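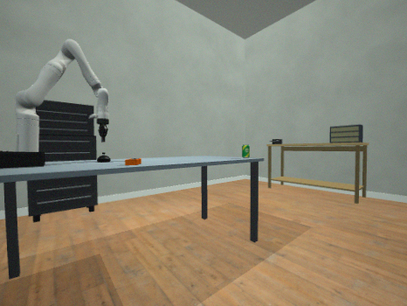
## Ring the bell, please

I've been asking the same question since November: can a machine do a boring little chore yet? I don't mean fold my shirts (I gave up on shirts). I mean reach over to a bench and deal with one small thing. So I've been running an arm in simulation, and these are my favorites from the Andico shop-floor set.

A bench, a soda can, an orange block and a small black dome that looks a lot like a service bell. My nephew would have this done before I finished asking!
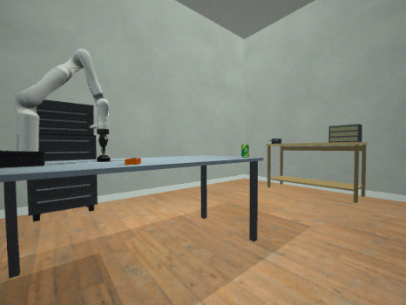

What gets me is how much of any chore is just getting there. I ran 245 tries over the winter, and the slow part was nearly always the last bit of lining up.

Down at the fingertips it's all round black shape and gray shadows. Try judging height from that.
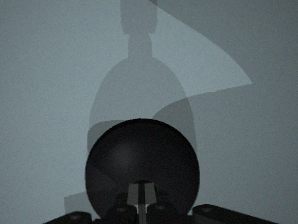

Usha Mudaliar wrote in to say that she'd pay for a machine that clears a workbench at closing time, even if it took up to 6 hours, because she'd be asleep anyway.

Fair point, Usha! Speed matters a lot less overnight.

Same close view, and I still love the soft highlight on that black curve.

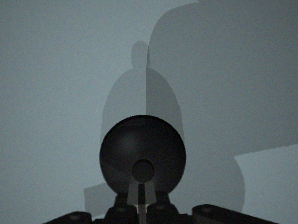

My answer for now is "some chores, with a babysitter." Next I want to try wiping down a counter, crumbs and all.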